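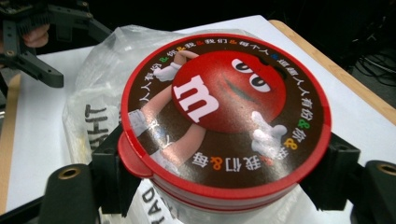

The red M&M's guy, waving from the lid.

I have a drawer full of empty candy tins and tubs, and I am here to defend it. My sister-in-law Niamh Kavanagh came over the first week of January, fresh off a decluttering kick, and opened that drawer looking for a bottle opener. She didn't find one. She found 50 little containers (she counted, I didn't ask her to) and told me I could probably live with six.

Well, no. I couldn't!

Take the M&M's one. It's round, it has a shiny red rim and a chocolate-brown lid, and there's the red character right in the middle with his big eyes and white gloves. Around the edge it says, in Chinese, that there's some for everybody – you, me, us – with little colored & signs between the words. I love that. Candy packaging at my grocery store mostly wants to tell me it's "share size," and then leaves me alone with it. A lid that goes around in a circle naming all the people who should be getting some is a much better nudge, and I say that as someone who has finished a share size in a parked car.

It also has a little red tab sticking out at the side so you can pry it open, and I wish more packaging people thought about that stuff. I've got tins from the Lulitz bakery that need a butter knife and a swear word. My fingernails have opinions about this.

Niamh's argument is that packaging is trash with good marketing, and I'll give her part of it. Some of my drawer really was trash. I had eight identical mint tins holding one paper clip between them, and those went out that same night. But a good small container earns its shelf space for years. Spare buttons, guitar picks, the tiny screws that came with the bookshelf and will be needed the day after I throw them out. My neighbor Svatopluk Vávra keeps his fishing hooks in old cough drop tins and can find any size he wants while I'm still putting on my boots.

And then she sent me a link to a set of matching clear organizers! Up to 192 compartments if you buy the stacking version. So the answer to too many small boxes is to pay for more small boxes, only now they're boring and I can't tell them apart. I know the buttons are in the one with the rose on it. I would never remember "row four, left."

We settled on a rule, sort of. A tin stays if it has something in it or if it makes me smile when I open the drawer. Niamh thinks the second half is a loophole you could drive a truck through, and she's welcome to keep thinking so. I still need to find that bottle opener.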